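Buy the Table First

24/06/2019

Every November, when the budget forms come around, I get the same sort of letter from people who run small shops and training rooms. They have finally talked somebody into paying for a robot arm, they have a quote in hand, and they want to know whether it's a good quote. I love these letters, I really do, and I always answer them (sometimes at greater length than the writer bargained for). But my answer is nearly always a question of my own: what is it going to pick up, and where is it going to put it?

You would be surprised how often that line of the form is blank. The arm has a price and a delivery date. The parts it will handle and the trays they sit in are left for later, to be scraped together out of the petty cash. I think we have this backward, and I'd like to spend a page or so arguing for the humble end of the shopping list.

Think about what a sorting job asks for. You need a surface, something to take parts from, and something to put parts into. Then you need the parts themselves, and they ought to be the real, awkward things your people handle all day, with their ridges and little recesses. A set of smooth toy cubes will tell you very little about a morning spent on electrical components.
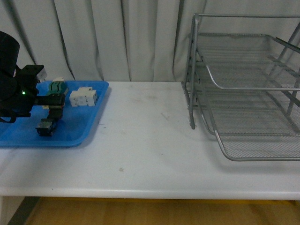
Spend on the small things, and do it early

When we planned our bench at Govthorpe, we made every mistake in this essay, so please don't picture me wagging a finger from on high. Our first draft had one enormous number at the top and a single line at the bottom that said "misc." That was the whole plan for everything the arm would ever touch! It took 2 rounds of review before anybody asked what was in it.

So we sat down and wrote it out properly, and the list came to $954. It covered trays, organizers, spare finger pads, a decent supply of switches and blocks, and a curtain for the back wall. Set beside the price of an arm, that is pocket change, and yet it was the part of the request we had to fight for hardest. A manager who will sign for a machine without blinking will ask you three times why you want a second letter tray. I have some sympathy. A letter tray looks like something you could borrow from the front office, and for a day or so you could.

The trouble is that the borrowed one goes back. Then another turns up with the legs set differently, and the positions you worked out so patiently are no good to you anymore. If you find a container that suits the job, buy several of the same kind while the store still has them, and keep the extras somewhere dry with your name on the box.

I would say the same about anything that wears. Fingers rub against metal rims and tabletops all day long, and their coverings suffer for it. Our first order with Davov had no replacement pads on it whatsoever, and I remember feeling rather clever about the saving. We paid for that cleverness in shipping. These days I put pads in the yearly plan right next to the paper towels, and I don't apologize for it.

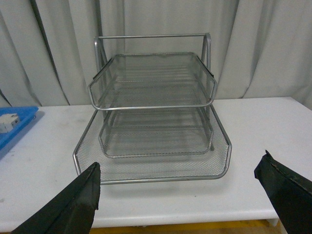
Mesh trays between the gripper fingers. The pad edges show their wear.

Now, mesh deserves a word, because people have strong feelings about it. A friend of mine who does this work over at Harries swears by solid plastic bins and thinks wire trays are a nuisance, with all those little openings and shadows. She may be right for her own shop. My view is that you should plan for the container your work will really use. If the finished job has parts going into a wire tray, then practice on a wire tray, and find out about the nuisance while it's still cheap. An office supply catalog will do nicely. You don't need the version with "automation" in the product name and a price to match.

The same goes for parts. Buy a range of shapes, and buy them to be dropped. A pushbutton switch with a round cap at one end and a boxy contact block at the other is a wonderful thing to budget for, precisely as it comes from the electrical counter, because it won't sit politely the way a plain block does. We set aside $334 for switches and components that will never be wired to anything, and I still think it was the best money in the request.
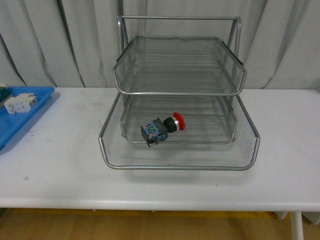
What I'd cut to pay for it

Fair enough, you say, but the total is the total, and something has to give. I'd start with the accessories that arrive on the same quote as the arm. The Clunduleo package we were offered had a matching stand and a set of branded storage cases, and they were handsome, and we said no to both. A plain white table has done the job. It has picked up its share of scuffs, and I find I can look at them without any pain at all.

I'd also put off the bigger model. There is always a bigger model, and the salesperson is always very kind about it. Unless you already have a part on the shelf that the smaller one can't lift, leave it for another year's form.

And please keep $200 back for things you haven't thought of yet. Give it a line of its own and call it what it is. Ours went on a second curtain panel and a box of clips, neither of which I could have defended in advance to anyone with a calculator.

If you're filling in the form this week, write the container line before you fill in the arm, and send me a copy if you like. I read them all, and I do tend to write back.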